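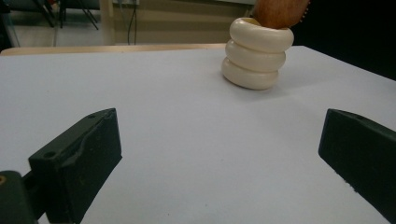

Drei Ringe übereinander: Kleinkram, der endlich steht

Ich gebe zu, ich habe eine Schwäche für Sachen, die auf einem Tisch herumstehen und so tun, als wären sie Deko, dabei arbeiten sie heimlich. Der cremefarbene Stapel auf dem weißen Tisch ist so ein Fall. Drei dicke, runde Ringe wie aus der Donutbude, leicht versetzt übereinander, der ganze Turm lehnt sich ein bisschen nach rechts, und trotzdem hält er sein braunes Holzteil. Ich mag das sehr! Und weil mich immer wieder Leserinnen fragen, wohin mit Kochlöffeln, Pinseln und dem ganzen Rest, kommen heute meine gesammelten Tipps zu Haltern, Ständern und hellen Tischplatten.

Erst schütteln, dann befüllen

Egal ob gekauft, geerbt oder vom Flohmarkt: Bevor irgendetwas in einen Ständer hineinkommt, stelle ich ihn leer auf den Tisch und wackle am Tischbein. Rutscht er, kommen unten drei kleine Filzgleiter dran, und zwar möglichst weit außen. Drei sitzen auch auf einer krummen Platte satt auf, bei vieren kippelt gern mal einer. Auf glatten Flächen nehme ich lieber die durchsichtigen Gummipunkte aus dem Baumarkt, die bremsen besser als Filz. Vorher mit Spiritus abwischen, sonst wandern sie nach einer Woche davon (ich habe schon einen am Socken wiedergefunden).

Schiefe Formen richtig hinstellen

Bei Formen, die sich zu einer Seite neigen, drehe ich die Neigung immer zur Wand. Und das Schwere gehört nach unten, das klingt banal, aber meine Freundin Paweena Limsakul hat mir neulich einen Halter gezeigt, in dem oben das Nudelholz steckte und unten drin war nichts. Eine Handvoll grober Kies, in ein altes Söckchen eingenäht -- fertig. Das geht natürlich nur bei Haltern, die innen hohl sind.

Holz im Halter

Holzsachen stelle ich erst weg, wenn sie durch und durch trocken sind. Nach dem Spülen liegen sie bei mir über Nacht quer auf dem Abtropfgitter, damit auch von unten Luft drankommt. Wer sie gleich senkrecht einsteckt, hat irgendwann einen grauen Rand am unteren Ende, und der riecht. Ist es schon passiert: mit feinem Schleifpapier drübergehen, abstauben, dünn mit Leinöl einreiben, 10 Minuten warten, den Rest abnehmen. Die Öllappen bitte ausgebreitet im Freien trocknen lassen und nicht zusammengeknüllt in den Müll werfen, die können sich selbst entzünden!

Ringe und Rillen putzen

So hübsch diese Wülste sind, dazwischen sammelt sich der Staub. Ich nehme einen weichen Rasierpinsel für den trockenen Teil und danach eine ausgediente Strumpfhose, leicht angefeuchtet, die ziehe ich durch die Rille wie Zahnseide. Geht ratzfatz. Bei unglasierten oder matten Oberflächen bleibt das Spülmittel weg, da reicht lauwarmes Wasser. Gelbliche Flecken behandle ich mit einem Brei aus Natron und Wasser, aber probiert das bitte erst an der Unterseite aus.

Und der weiße Tisch?

Ach ja, weiße Tische. Man sieht jeden Krümel, und bei Gegenlicht sieht man auch jeden Wisch. Streifen bekomme ich weg, wenn ich mit zwei Tüchern arbeite, eins feucht, eins knochentrocken direkt hinterher, und immer in dieselbe Richtung. Kreise sind schön, machen aber Schlieren. Kaffeeringe lösen sich mit etwas Zitronensaft, solange es kein Stein ist. Und bei Kugelschreiber hat mir bisher der Spiritus geholfen, ganz wenig auf ein Wattestäbchen und sofort nachwischen. Scheuermilch lasse ich auf glatten Platten ganz bleiben.

Ein Platz, ein Ding

Seit Januar halte ich mich daran, dass auf dem Tisch höchstens ein Halter stehen darf. Vorher waren es eine Vase, ein Stiftebecher, ein Körbchen und die Dose mit den Gummibändern, und zum Schneiden blieb ungefähr so viel Platz wie auf einem Frühstücksbrett. Die Gummibänder wohnen jetzt am Haken in der Speisekammer. Das Körbchen habe ich verschenkt -- und den Stiftebecher suche ich noch.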